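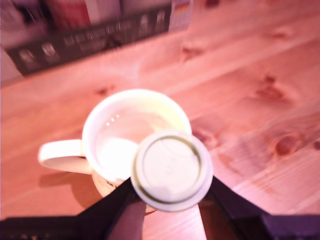 Photo: Oana Cârstea / Povedance

How to clean and care for a ceramic mug with a lid

By Comfort Essien
Filed under: Kitchen, Cleaning, Small Jobs

A ceramic mug will last for years if you wash it properly, but most of us rinse it, put the lid back on and leave it until the next drink. Tea and coffee stain the inside a little at a time. The lid picks up a smell. If the mug has a printed design on the outside, the print starts to fade from scrubbing.

The steps below cover a plain mug with a separate lid. They work for white ceramic and for most glazed colors. Do not use them on unglazed clay or on anything with real metal trim unless the maker says it is safe.

What you need

Dish soap
Baking soda
White vinegar
A soft sponge with no scouring side
A small soft brush (an old toothbrush is fine)
2 clean dish towels

Step 1: Take the lid off and check it

Always wash the lid and the mug separately. Turn the lid over and look at the underside. Some lids have a silicone ring pressed into a groove. If yours has one, lift it out with your fingertips or the handle of a teaspoon. Don't use a knife, as it will nick the ring and the lid won't seal again.

Run a finger around the rim of the mug and the edge of the lid. A rough spot may be a chip. A mug with a chip on the rim should not be used for drinking. Keep it for pens.

Step 2: Wash the lid

Wash the lid in warm water with a drop of dish soap. Use the brush in the groove and along the edge. If there is a colored line on the face of the lid, go over it with the sponge only. Gold and gold-look lines wear away quickly under a brush.

If the lid still smells of coffee, soak it for 28 minutes in a bowl of warm water with a splash of vinegar. I set the timer on the stove for this. Half an hour does no harm, but Bernice Mahama left hers in vinegar overnight and the ring went stiff. Rinse well afterward.

Step 3: Treat the stains inside

Pour out anything left in the mug and rinse it. Put in 3 teaspoons of baking soda and add just enough water to make a thick paste. Spread it over the stained part with the sponge and leave it for 8 minutes. Then rub in small circles.

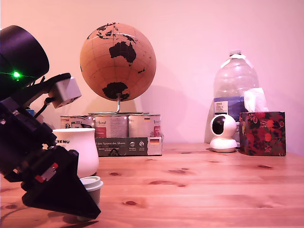 You shouldn't need to press hard. If the stain is still there after the first round, rinse and do it again with fresh paste. Old tea stains can take two tries. The line just under the rim is usually the last to go, and the brush is better there than the sponge.

Do not mix the vinegar into the paste. It fizzes, but it cleans no better and you end up using twice as much of everything.

Step 4: Wash the outside

Use soap and the soft side of the sponge. Go lightly over lettering and line drawings, and keep the baking soda paste off them completely. Some prints sit under the glaze and will survive anything, while others are on top of it, and it is hard to tell which you have until the damage is done. Wash the handle as well, including the inside of the loop where it joins the body.

Rounded mugs are slippery when soapy. Hold yours by the body and not the handle while you work.
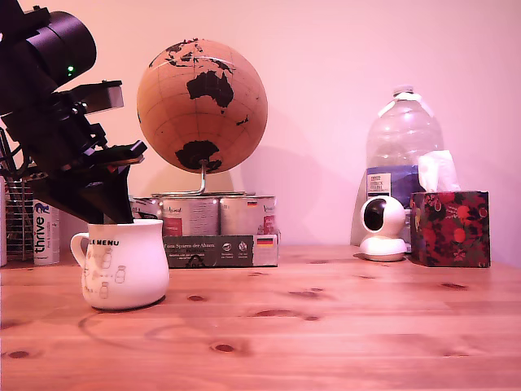 Step 5: Dry everything fully

Shake off the water and stand the mug upside down on one folded towel, with the lid on its edge beside it. Dry the groove in the lid with a corner of the second towel. Leave the ring out until it feels completely dry, then press it back in.

Step 6: Put it away

Store the mug with the lid off, or resting on top at an angle – a closed lid traps damp air and the smell comes back. Don't stack mugs inside each other if the rims touch. On a wooden table or shelf, wipe the foot of the mug first, as a wet foot leaves a ring.

How often?

Soap and water after every use. The baking soda treatment is only needed when you can see a stain. I do all of ours on a Monday, and most weeks there is nothing to treat.

Related: Getting tea rings off a pine table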